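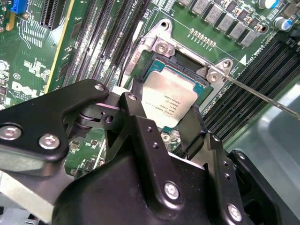

CPU1 socket on the Dell board, gripper on the processor. Wrist camera view.

Thread: Budgeting a second arm for server teardown

socketwrench_al
Planning for next year at the Lultdale shop. We do board-level recovery, mostly rack servers, and the one arm we have spends its life on processors like the one in my picture. I've been told there is money for a second station if I can put a number on it by the end of July. Two quotes so far. Giltemetti wants to sell me a whole cell, with fencing, a touch screen and a light tower. Carkarar will sell me an arm and a gripper and wish me luck. Anybody bought from either?

pallet_of_regret
We have a Giltemetti cell. It's fine. The light tower is very good. Ask what the yearly service plan costs before you fall for it, because ours wasn't on the quote and arrived in a separate email with a cheerful subject line.

tinhat_denise
Neither. Buy another gripper and a set of spare fingertips first. Look at where those tips have to go: memory slots on both sides, bracket all around, lever rod off to the right. Whatever you buy is going to spend its days in that gap, and the tips are what wears. I budget 3 sets per arm per year and have never had one left over.

socketwrench_al
Fair. Fingertips are currently filed under "misc," along with coffee.

ohm_on_the_range
I'll be the one to say it. A person with decent hands pulls a CPU in a few seconds. You're shopping for a very expensive pair of thumbs.

tinhat_denise
A person with decent hands also quits in March. And have you priced a board after someone drops a processor corner-first into the socket pins?

ohm_on_the_range
I have dropped one. In my defense it was 119 boards into the shift. Still cheaper than a light tower.

pallet_of_regret
Depends on volume. Al, how many boards a month?

socketwrench_al
Almost 1000 in a good month. The arm does the processors, people do the heatsinks, memory and everything with a clip on it.

pallet_of_regret
Then I'd take the bare arm, and put the difference into fixtures. Sorrentino makes a tray that holds the board at a set angle. Our first year, half the failed picks were the board sitting crooked and the arm getting blamed for it.

ohm_on_the_range
So now it's thumbs plus a tray.

tinhat_denise
Disagree on the bare arm, by the way. Somebody has to write the programs. If that's Al, his hours go on the sheet too. We left that line off and it took 5 months to get the thing running.

socketwrench_al
It's Al. I'll add a line for Al. Does the Sorrentino tray come in a size that takes a dual-socket board with the chassis still on, or do I need to strip it first?

pallet_of_regret
Strip it first. They'll tell you otherwise — get it in writing.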